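Besuchsbericht: Vorführtag für Haushalts- und Werkstattautomation bei Folen

Februar 2021

Auf Einladung der Firma Folen nahm eine Abordnung unseres Fachbereichs am Vorführtag in der Versuchshalle teil. Zu klären war, welche Tätigkeiten in Haushalt und Werkstatt sich nach heutigem Stand maschinell ausführen lassen. Die Führung übernahm Thanasis Drakos, Leiter der Erprobung.

Im ersten Teil wurden Aufgaben auf freier Fläche gezeigt: Handtücher stapeln, Schrauben nach Länge sortieren, Behälter umsetzen. Nach Angaben des Gastgebers liegen hierzu 2646 protokollierte Durchgänge vor. Das Sortieren verlief ohne Eingriff. Beim Stapeln musste das Personal zweimal nachhelfen, jeweils bei dünnem Stoff.

Der zweite Teil galt dem Arbeiten in engen Hohlräumen, etwa dem Ertasten und Freilegen von Bauteilen zwischen weichen Materialien. Herr Drakos bezeichnete diese Aufgabengruppe als die schwierigste des Programms. Stoff gibt nach und verdeckt den Griffpunkt -- eine vorab berechnete Bahn ist dann oft schon nach der ersten Berührung hinfällig.
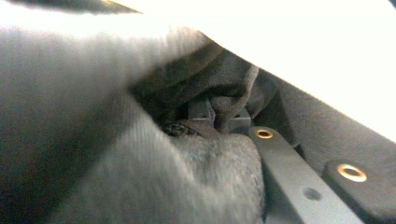

Weicher Stoff und graue Kunststoffteile mit messingfarbenen Ösen auf engem Raum.

Von 208 Versuchen dieser Art wurden laut Protokoll 138 ohne menschliche Hilfe abgeschlossen. Eine geübte Kraft erledigt dieselbe Arbeit in einem Bruchteil der Zeit. Auf Nachfrage wurde eingeräumt, dass die Versuche stets mit denselben Stoffen erfolgten; eine Reihe mit wechselnden Materialien ist gemeinsam mit der Firma Leltik geplant.

In der Aussprache wurde vor allem die Haftung bei beschädigtem Gut erörtert. Hierzu lag noch keine abschließende Auskunft vor. Auch die Frage nach den Kosten je Arbeitsplatz blieb offen.

Aus Sicht der Abordnung ist der Einsatz bei gleichförmigen Sortieraufgaben in der Werkstatt vertretbar. Für textile Arbeiten und für beengte Einbaulagen empfehlen wir vorerst keine Beschaffung. Die Unterlagen des Gastgebers können im Fachbereich eingesehen werden. Ein weiterer Besuch ist nach Abschluss der Materialreihe vorgesehen.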